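Jelby browser to cut off third-party storage by default in version 15

Jelby will start blocking third-party storage by default when version 15 of its desktop and mobile browser reaches the stable channel in September. The change covers cookies, local storage, cached resources and service workers that are set by a domain other than the one shown in the address bar.

The company published the schedule on its developer site on Wednesday, along with a migration guide and a revised set of enterprise policies. The behaviour has been available behind a settings flag since version 10, but it was off unless a user turned it on.

Under the new default, an embedded resource can still write data, but the data is keyed to both its own domain and the top-level site. An advertising script loaded on a news site and the same script loaded on a shopping site will each get a separate storage area, and neither will be able to read the other. Partitions belonging to sites that have not been visited for 15 days will be cleared when the browser starts.
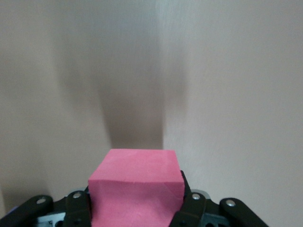
Link decoration is also affected. Jelby will remove known tracking parameters from URLs when a user moves from one site to another, using a list that ships with the browser and is updated separately from the main program. Parameters needed for sign-in or payment are exempt. Site owners who find that a parameter is being removed in error can file a report, and Jelby says reports will be reviewed before each list update.

A prompt will appear when an embedded service asks for access to its unpartitioned storage. The prompt names both domains and offers two choices, allow or block. If the user closes it without choosing, the request is treated as blocked for the rest of the session. A site can ask only after the user has clicked or tapped inside the embedded content, so a page cannot trigger the prompt on load.

Clasham, which supplies audience measurement tags to publishers, said in a notice to customers that its current tag will keep counting page views under version 15 but will no longer recognize a returning visitor across different sites. Its replacement tag runs from the publisher's own domain and reports totals in batches every four hours. Customers using the older tag were told to expect a rise in reported unique visitors, as one person reading several sites in a network will be counted once for each.

The company estimates that around 10 per cent of its customers will need to change their server configuration as well as the tag. Most of these run several brands under separate domains and share a single login between them.

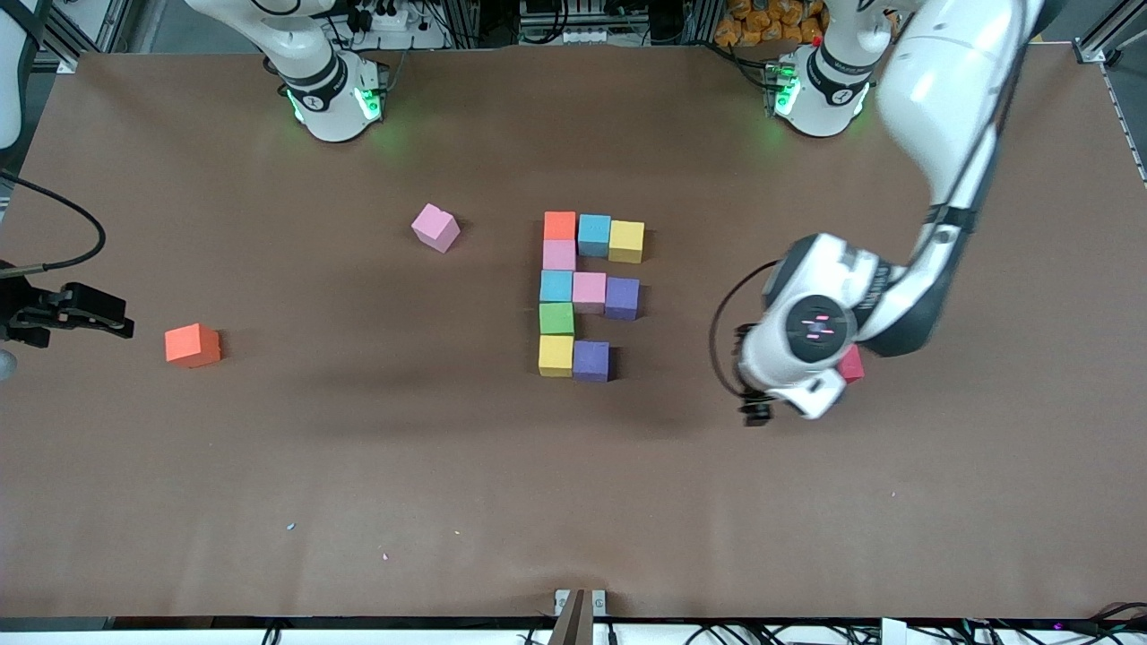
Shared logins are the most likely source of visible faults. In the preview build, a user who signs in on one domain and then opens a related domain may appear signed out, or may be sent back to the login page more than once. The migration guide recommends a full redirect through the login domain in place of a hidden frame. Embedded video players, comment sections and support chat windows may also lose saved preferences the first time version 15 runs, as existing third-party data will not be carried over into the new partitions.

Tjoa, a password manager with a Jelby extension, has released an update that moves its session check out of an embedded frame. The earlier extension still fills in saved passwords in the preview build, but it asks for the master password each time a new site is opened. Extension storage itself is not partitioned.

Administrators of managed devices can delay the change. One policy keeps the old behaviour for a list of named domains, and a second turns partitioning off completely. The second policy is temporary and will be removed two releases after version 15. The list policy has no end date at present. Neither policy affects private windows, where third-party storage is already blocked outright.

Users on unmanaged devices will be able to add exceptions for individual sites under Privacy in the settings menu. Exceptions sync between devices if the user is signed in to a Jelby account. Settings changed by hand in earlier versions will be kept after the upgrade, including for users who chose to allow all cookies.

The preview build is available for desktop systems and Android. Jelby has not given a date for a preview on iOS, where the browser uses the engine supplied by the operating system and the partitioning rules are set at that level.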